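七月采购碎碎念：第二套双臂到底怎么花钱

拖了三个星期，终于把下半年的设备清单写完了！写完那一刻特别想找人聊聊，可是办公室里只剩我和空调，所以还是写到博客上来吧。

先交代一下背景。我们这个小组今年在做双臂操作，手头已经有一套在用，人手却从四个变成了七个，每天早上抢机时抢得像抢早餐摊的最后一根油条。上半年例会上大家都说要再添一套，Tsehay Ejigu（管我们组预算的那位）问了一句：“那你们写个清单给我。”会议室一下子安静了，最后这活儿落到了我头上。

我一开始以为很简单，两条臂、两个夹爪、一张桌子，照着现在的再买一遍不就完了。结果越写越长，第一版清单写了76行，Tsehay看完只回了我一个字：“砍。”

砍的过程反而是我这阵子最开心的事，真的。以前只会用设备，没想过一套东西能拆成这么多笔钱，每一笔后面都有人做过取舍。下面按我自己的顺序记一记，想到哪写到哪。

机械臂本体

这是最大的一笔，也是最容易吵起来的一笔。我们问了两家，Herkia和Handow。Herkia的臂我们组里有两个人以前用过，手感熟，软件接口写得干净，报价单也清楚，一页纸，交货期、保修、备件价全列在上面。Handow便宜一截，销售特别热情，但是控制柜要另买，线缆要另买，连急停按钮都是选配。我把选配项一行一行加回去，两家的差价就缩得没多少了。

所以第一条心得：报价单一定要还原成“装好能动”的价格再比。我做了一张表，左边是“开机当天必须有的”，右边是“可以晚一点的”，两家都按左边那一栏重新算。这张表后来救了我好几次，Tsehay也很喜欢，据说现在别的组也在用，开心！

交货期也别忘了问。Herkia说下单之后要等15周，Handow说现货，可是再追问一句，“现货”指的是单臂，双臂要配对出厂校准，还得等。我把这两个回复原样贴进了申请里，一个字没改。

夹爪和手指

这部分我真的可以讲一晚上。第一版里我写了四个全新的高端夹爪，带力反馈的那种，看宣传资料看得心潮澎湃。后来Lemlem Mersha坐到我旁边，问我：“我们接下来半年要做的任务里，哪一个用得上力反馈？”我翻了一遍任务列表，只有一个，还排在最后。

于是改成了普通的平行夹爪，两指就够了，支架自己打印。打印件的好处是坏了不心疼，改尺寸也快，下午想到一个孔位不对，第二天早上新的就能装上去。我在清单里给打印材料单独留了一行，以前这笔钱都混在“杂项”里，谁也说不清一年用掉多少。

手指我坚持多买了几副备用的。长而细的手指伸进容器里夹小东西很方便，我猜磨损会比较快，宁可抽屉里多躺两副。

桌子、托盘和各种小东西

写清单写到这里的时候我有点轻敌，觉得小东西嘛，能有几个钱。后来我把任务里要用到的道具挨个报了价，又翻了一遍手边的工作台，才发现台面上的东西几乎没有一件在我的第一版清单里。蓝托盘、绿色的小玩具、杯子桶子、胶带、螺丝刀，全都没写！

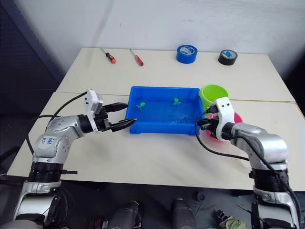
买第二套双臂工作台，预算应该先定总额，还是先列清单？

先列清单，再定总额。把开机当天必须有的东西列全，按整套能运行的价格询价，得出一个底数，然后加上备件和安装调试的费用，最后才拿这个数去和能批下来的钱对。先有总额的话，人会不自觉地把钱都花在机械臂上，等到要买线缆和备用手指时就只能东拼西凑了。

好，继续说小东西。我的做法是给每个任务建一个“道具包”，包里写清楚买什么、买几份、坏了去哪里补。一个道具包平均下来是381元，比我想的贵，可是摊到每天的机时上又便宜得不像话。机时那么金贵，要是因为少一个托盘停半天，那才叫浪费。

道具我主张一次买双份，同一个批次的。同一款塑料容器，隔几个月再买，颜色和边沿高度都可能不一样，对我们这种拿相机看东西的任务来说，差一点点也够折腾的。Lemlem说要买就买三份，第三份封箱不许动，留着以后复现实验用。我觉得她说得对，已经改了。

如果任务里有水，还要多想一层。吸水垫、毛巾、能防一点溅水的线缆护套，这些我都加进了“开机当天必须有的”那一栏。电源插排挪到桌子侧面高一点的位置，这一项不花钱，但我也写进去了，怕到时候忘。

桌子本身倒是省下来了。我原本看中一张一体式的大台面，479元的运费把我劝退了（桌子还没算呢，光运费！），最后决定用两张小的拼起来。拼缝对大部分任务没什么影响，桌腿底下垫平、两张桌子之间用夹具锁死就行，搬家的时候还能拆开进电梯。我们明年很可能要换楼层，到时候我一定会感谢现在的自己。

线缆和收纳

走线这件事，我建议单列一项，不要嫌小。夹爪的线要跟着手臂转，留短了会扯，留长了会垂下来碰到台面上的东西，所以得有线夹、有护套、有备用线。我找了一家叫Ronance的配件店，线夹按袋卖，还可以先寄样品。样品到的那天我在工位上试了一个多小时，隔壁同事以为我在玩积木。

收纳也是。桌子下面那块地方，装好机器之后很快就会变成万能储物区，什么都往里塞。新的一套我申请了一个带轮子的小柜子，三层，上层放工具，中层放道具包，下层放备件。希望它能撑过第一个月吧，哈哈。

软件和人的时间

这一项最容易漏掉，我的第一版里压根没有。设备到了以后谁来装？标定谁做？装的那几天，原来的那一套还能不能排机时？我和Lemlem坐下来排了一下，发现光是把两条臂装好、标定好、跑通第一个任务，就要占掉两个人整整一周。这一周也是钱，得写进计划里，不然到时候进度表上凭空少一块，谁都不高兴。

我们还考虑过请Hailu来做安装调试，他们是专门干这个的，两天就能交付。最后没请，理由是想让组里新来的三个同学从头装一遍，以后出了毛病自己能修。这笔钱我没有删掉，挪到了备用金里，万一我们自己装不好，至少还有后路。

备用金

留多少合适，组里意见不太一样。有人觉得留了就是等着被砍，有人觉得不留心里发慌。我最后是按“坏一个夹爪加上一次上门维修”来算的，写得很具体，每一块钱对应什么意外都有说明。Tsehay看到这一行没有砍，只在旁边打了个勾。我截图了！

现在清单是第五版，已经交上去了，星期天晚上我又偷偷改了一处错别字。接下来就是等批复，等的这段时间我打算先把道具包的模板整理出来，顺便把桌子的尺寸再量一遍，上次量的那张便签怎么也找不到了。

要是你也在给实验室或者小团队列这种清单，欢迎留言说说你们的备用金是怎么算的，我特别想抄作业。

下一篇应该会写标定板，我已经对着三家的样品看了两个晚上了。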